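Three months with the Grenonby simulator kit

4 September 2019

I said in June that I would write something once I had used the Grenonby kit for long enough to have a proper opinion. I have now had it for three months, so this is that post. I paid for it myself, at full price, and Clirkadness (the firm that makes it) didn't know I was going to write about it until I emailed them with a support question and mentioned the blog.

For anyone who missed the earlier post, Grenonby is a software kit for trying out two-armed household robots in made-up rooms. You get the simulator, a stock robot, a set of furnished rooms and a controller you plug into your computer. The home licence costs £165 and the controller is £90 on top. You can use it without the controller, but I wouldn't bother.

Setting up

Installation took me most of an evening. The download is large, and the installer stops halfway through to ask where you want to keep the room files, so if you leave it running and go off to cook, you will come back to a box waiting for an answer. The printed booklet covers an older version and two of the menus have moved. The online help is correct.

My computer is four years old and has a middling graphics card. It copes with the smaller rooms without trouble. In the biggest room, which is a kitchen and dining room with far too many cupboards, the picture gets jerky when both arms are moving. Turning off reflections cured most of that.

The controller feels cheap but has held up. The sticks are a bit loose in the middle and you have to set a dead zone in the options, otherwise the left arm drifts. I would have liked a longer cable.

Driving the arms

There are two ways of working. You can move the grippers directly, one to each stick, or you can write a short script and let the robot carry it out. Most people will start with the first. It is slow going to begin with. You see things from the robot's own position, over the top of its body, and you have to learn how far away a gripper is from how small it looks. I spent the first week closing the fingers on thin air well short of whatever I was after.
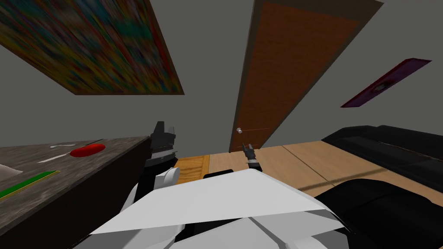

Reach is the thing I got wrong most often. The arms go further than I expected, and it is easy to stretch one right out and then find you can't turn the wrist the way you need. The kit gives you a warning tone when a joint is close to its limit, but the tone is the same for every joint, so you have to guess which one it means. I asked support about this and got a reply the next day from Kilian Bühler, who said separate tones were on the list. He also sent me a settings file which shows the joint limits as numbers in a side panel. That file ought to come with the kit.

The other early problem was tilting the view. You can lean and roll the robot's viewpoint as well as turning it, and there is no quick way to level it again unless you assign a button. Do that first. It is under Controls, then Extras, and it is called "Reset horizon".

Picking up plates is harder than picking up almost anything else. A flat dish has very little edge to get hold of, and the fingers tend to push it along the table. Cutlery is a bit easier if you come at the handle from the side. Mugs and boxes are fine. Soft things such as cloths are poor in this version and I gave up on them.

Doors

I bought the kit mainly for doors. I have been writing a small script that gets a robot to go through a house room by room, and the doors in the free simulator I used before either opened by themselves or didn't open at all. In Grenonby they have a proper hinge and some weight. You can set how stiff they are. Handles with a lever work well. Round knobs are awkward, as you would expect with a two-fingered gripper, and my script fails on them more often than it succeeds. I think that is a fair result and I don't hold it against the kit.

What I do hold against it is that if you let go of a door partway, it sometimes jumps back to closed in a single step. Efthymia Gkikas, who runs the Ciltgate user forum, has a workaround pinned there: raise the hinge friction a little above the standard value and the jump goes away. It worked for me in every room but one.

The rooms

The rooms are decent. They look like places where someone has put things down and walked off, which suits what I want to test. The object library lists 1596 items, though a fair number of those are the same chair or bowl in another colour. You can move furniture about, change the floor and hang different pictures, and save the lot as a new room. Saving is quick. Loading is not.

I tried the Mokgethi add-on pack on its free trial as well. It gives you more rooms, mostly flats, with narrower gaps between the furniture. I found it useful for testing turning space but I didn't buy it. If you are only working with arms at a table you won't need it.

Recording

Every session can be recorded and played back from any angle. This is the part of the kit I use more than I thought I would. When a script goes wrong I can run the last few seconds slowly and see whether the gripper was too high or closed too early. The recordings are big, so keep an eye on your disk. There is an option to store only the joint positions and rebuild the pictures later, and I would turn that on from the start.

Would I buy it again?

Yes, at the home price. I haven't tried the business licence and can't say what you get for the extra. If you mainly want a game, it will bore you. If you have a real robot and want to carry your scripts across to it, ask Clirkadness which models they support before you pay, as the list is short.

I am still on version 3 at the moment. There is an update due that is meant to improve cloths and fix the door problem. I'll install it on the spare machine first, as the last update wiped my button settings and I had to put them all in again by hand.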